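Prendska Puts the Dumpling Melt on the Menu for Good, Under Protest From Its Own Kitchen

Dec 21, 2025 – Prendska, the fast-casual dumpling chain, said today that its Dumpling Melt will become a permanent item at all 80 of its restaurants. The sandwich was meant to last nine weeks. Customers were told this repeatedly and paid no attention.

The Melt is three potato-and-cheese dumplings, pan-fried, flattened and served on griddled rye with pickled cabbage and more cheese. It was first sold in May at a single restaurant in Drukau, where the company tries out ideas it would prefer to fail quietly. That location sold 534 of them on the first day and ran out of rye before dinner.

"I spent years learning to fold a proper dumpling," said Kiyoshi Takeda, head of menu development at Prendska. "Now I am best known for the one we squash. I have made my peace with it, mostly."

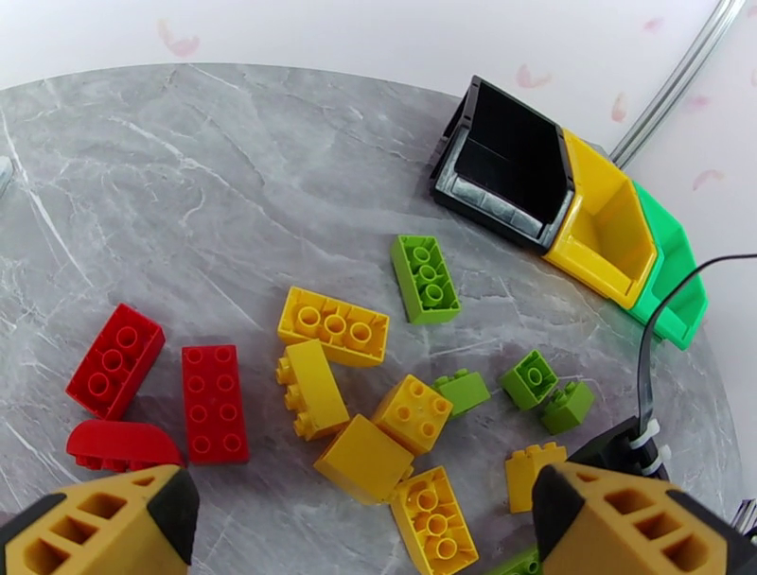
The permanent version comes with three sauces: brown butter mustard, sour cream and dill, and a chili oil the company describes as medium. Early tasters used other words, and the menu board will now say hot.

Prendska also tested a breakfast Melt with egg. It will stay in testing until the egg agrees to remain inside the bread.

To keep up with demand, the chain has signed a supply agreement with Ichikawa, a regional bakery that will produce a thicker rye cut for the sandwich. Restaurants will also get new griddle presses from Plolar, replacing the cast-iron pans that cooks have been leaning on since spring.

Members of the Prendska rewards program can order the Melt for 1000 points. The company briefly considered a lower number, and then its finance department came back from lunch.

The sandwich is available for dine-in, pickup and delivery, although Takeda recommends eating it in the restaurant – ideally over a plate, and not in a good shirt.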